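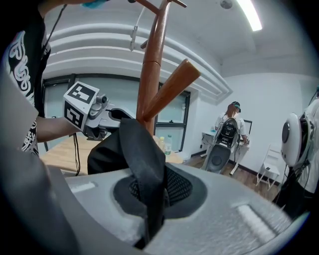 Robles women reach league final as Miranda's late goal sinks Catix

Robles will play for the women's regional field hockey title for the first time after a 2-1 win over Catix in the semifinal, decided by a Milagros Salcedo penalty corner and a late strike from substitute Ximeng Meng. Head coach Bonifacio Miranda had moved Meng into the forward line at the start of the fourth quarter, and she scored with less than four minutes left to play.

The match drew 519 paying spectators to the Conadis ground, the highest attendance for a women's game in the league this season. The previous best came in the opening round.

Catix had the better of the first half. Captain Olga Ibarra put the visitors ahead in the ninth minute, turning in a low cross from the right after the Robles defense failed to clear. Catix won three more penalty corners before the break but could not add to the lead. Two were charged down by the first runner, and the third was struck wide of the left post.

Robles came out of halftime with a higher press and forced a series of turnovers near the halfway line. Salcedo leveled the score midway through the third quarter with a drag flick that went in off a defender's stick. The umpires conferred before allowing the goal. Catix asked for a further explanation, and the decision stood.

The closing period was played mostly in midfield. Catix went down to ten players when a green card was shown for a tackle from behind, and Robles used the extra space well. Meng collected a long pass on the baseline, cut inside and beat the goalkeeper at the near post -- her second goal of the season.

"We were patient after a difficult first half, and the players who came off the bench changed the pace of the match," Miranda said. "Catix are a strong side and they made us work until the final whistle."

Ibarra said her team had created enough chances to settle the contest before halftime. "We will review the corners, as we should have made more of them," she said. "Robles deserve credit for the way they came back."

Robles will meet Astell, the defending champions, in the final. Astell advanced with a 3-0 victory in the other semifinal and have not conceded a goal in their last four matches. The two clubs met twice in the regular season. Astell won the first meeting 2-0, and the second ended in a 1-1 draw in January, when Salcedo converted a penalty stroke to earn Robles a point.

The final will also be held at the Conadis ground, with the opening push at 3 p.m. League competition manager Rodrigo Carrasco confirmed that temporary seating will be installed along the east side of the field, raising capacity to 1000. A block of 200 tickets has been set aside for players under 16 who are registered with member clubs. Clubs must submit their requests to the league office in writing, and each request must name one adult supervisor for the group.

The third-place match between Catix and the losing side from the other semifinal will be played on the same field at noon. Ticket holders for the final will be admitted to both games at no additional cost. Gates open at 11 a.m.

Robles are expected to have a full squad available. Defender Lucía Prado left the field in the second quarter with a bruised hand but returned after treatment. Miranda is likely to name the same starting lineup, although Meng's performance has strengthened her case for a place up front. Catix will be without one midfielder, who has reached the league's limit for cards and will serve a one-match suspension.

The league will publish the list of match officials for both games before the end of the week.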